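Subject: Re: [planau-gardeners] Fall swap and the seed order
Date: 2021-09-18

Hi all,

Catching up on the thread after a week away, so forgive me if some of this is settled already.

> I think we should skip the group seed order this year. Half the
> packets from May are still in the shed, and the shipping went up
> again. Can't people just bring what they saved to the swap?

I get the point about the leftovers, but I'd hate to lose the order completely! We paid 9 dollars shipping for the whole lot last time, and on my own I'd pay that for a couple of packets of beans. What if we cut it way down - onions, cabbage, one kind of pea - and everyone brings saved seed for the rest?
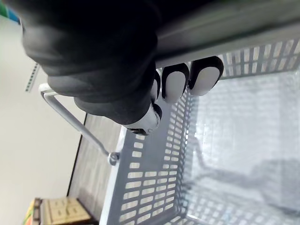

The other thing is germination. My saved lettuce was hopeless (I sowed 40 and got 10, and the slugs took most of those), while the Nakajima carrots from the group order came up like a lawn. So I'd like us to write the year on every envelope at the swap. Pencil is fine. And please, please no more envelopes that just say "squash"!! I grew one of those all summer and still don't know what I ate.

On the leftover packets: I can go through the shed next week and type up a list. Anything older than three years I'd put in a free box by the door and let people gamble.
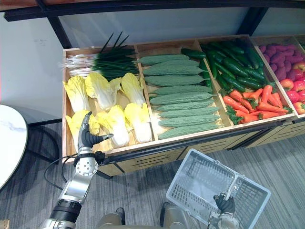 Oh, and garlic. Whoever has the Sidus catalog, could you bring it back? I want to compare prices before I commit, and my bed is ready apart from the compost. I've also got a stack of 300 paper envelopes from an old office cleanout, far more than I'll ever use, so don't anybody buy more.

See you at the swap. I'll bring the coffee urn if someone else brings milk.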